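I met the owner of Rakell, a two-room housewares shop, in January, when the shelves were half bare and she finally had time to talk. I'd come to ask about utensil caddies (yes, really!) because mine is a swamp.

"People buy the pretty one with no holes," she told me. "Then they call me about the smell."

Her rule is simple — holes on the side, a tray underneath, and chopsticks kept with the spoons. 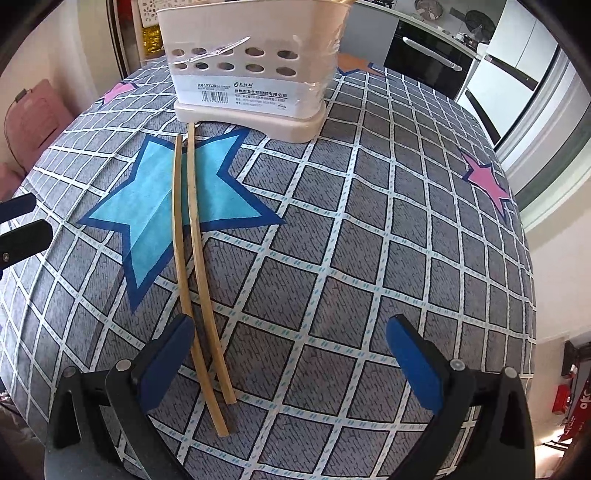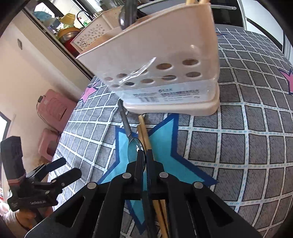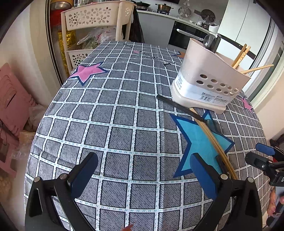
Pale plastic caddy, star-print cover, chopsticks out.

She washes her own caddy every 2 weeks and thinks I should too. "Take everything out first. You'd be amazed how many people rinse around the forks." I didn't mention that I'm one of them.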